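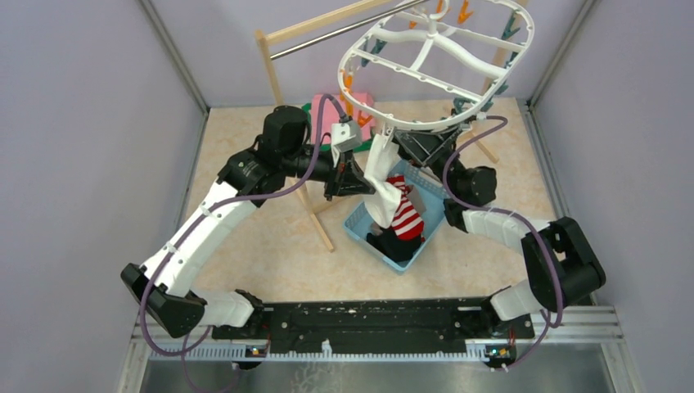
Hicham Tawfik reckons the Trilgate figures are "stable", which is one word for the same number three updates running.

The count of flu cases in care homes across the district is still 29. It was 29 in April. I'd like to meet whoever retypes it.

Meanwhile Stureck House has shut to visitors again after 2 residents came down with it. The notice is taped to the inside of the door, behind the blind.

Rang the health line to ask if Stureck's 2 are in the 29. Was given a reference, 2214, and a bit of piano.

Rang back. A different person, same piano. The 2 are "being looked at for inclusion".

Jabs for staff are at the Skirnico clinic until 4pm. Bring your badge. Parking is as bad as ever.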